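Produce Display Help Wanted – Velcombe Market Hall

Part-time, mornings, starting in May
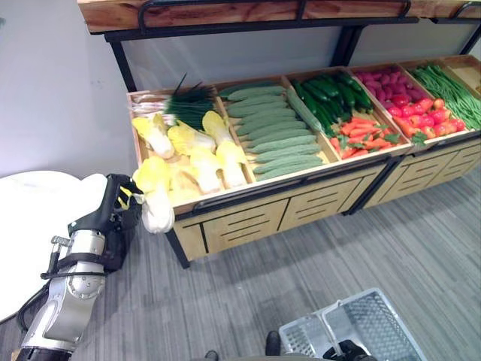
Photo: Griron Market Co-op

Do you like vegetables? We mean really like them – the bumpy bitter melons, the frilly tops of a napa cabbage, a big tangle of long green beans? Then please read on, because we're looking for 2 people to look after the fresh produce stands at our Velcombe store.

The job is setting up and tidying the display, start to finish. You'll unpack the morning delivery, trim and sort it, and fill the tilted crates before we open. Through the morning you'll go back around: restack the bitter melons in their rows, bring the carrots forward, pull any tomato that has gone soft, move the green onions when the cabbages need more room. It's hands-on work and it goes fast!

We've been selling vegetables in this town since 1906, and we still think a well-filled crate is the best sign a store can have. We carry over 20 kinds of vegetables in the spring, many of them from the Mollel and Skanuder farms, and customers ask all sorts of questions. How do I cook this? Is it bitter? Can I eat the radish greens? If you don't know the answer yet, you'll pick it up quickly (we send people home with vegetables to try, so you'll get plenty of practice).

What we need from you:
Able to lift a full crate and be on your feet for a 4-hour shift
Careful hands – leafy things bruise easily
An eye for color, and for a cabbage that's past its best
Happy to chat with shoppers while you work

Store experience is nice to have but you can learn it all here. Your first week is spent alongside one of our regular produce crew. We provide aprons and gloves; please bring closed shoes with a good grip.

Weekend shifts are shared out evenly, and staff get a discount on everything in the store, fruit included.

To apply, pick up a form at the front counter or drop off a short note telling us when you can work and which vegetable you'd put at the front of the stand. Applications are open until 2nd April.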